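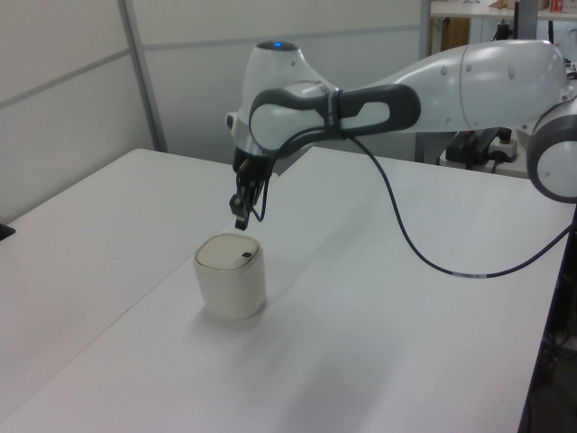
Cable slack and speed limits on shared tables – what's your house rule?

benchmoss
Feb 23, 2024
Hello all, I've been asked to write up the good practice sheet for the arm tables at our Briverdale site and I'd love to hear how other people handle it before I put anything in stone. At the moment my draft says gripper cables are clipped along the arm wherever they can be, nothing is left trailing over the working area, and we keep to 200 mm/s whenever someone is within reach. I've probably missed something obvious, so please be kind!

tover_tim
Lovely to see somebody asking first. I'd go gently on the clipping, though. We tied ours down very neatly at Tover and had a connector pulled out within the week, as the wrist needs more slack than you'd think once it turns right over. A loose loop is fine by me if you run the whole path slowly and watch it all the way round.

Fuko
Sorry Tim, can't agree with that one. A loop lying on the table is a loop that catches a lid or somebody's sleeve sooner or later. Use a sprung holder at the elbow and you get your slack and a clear table as well.

tover_tim
Fair enough, but those holders add weight and you have to set the payload again, and people forget.

Fuko
Then put it on the sheet :)

marrowbridge
Can I add one about tables? If you work across two pushed together, bolt them or at least mark the floor – ours crept apart bit by bit and all the taught points on the far one were off. Also, is 200 from your risk assessment or did you inherit it?

benchmoss
Inherited, I'm afraid. I'll go back and ask. The sprung holder is going in, with a line about payload, and thank you for the tables tip, I'd not thought of it at all.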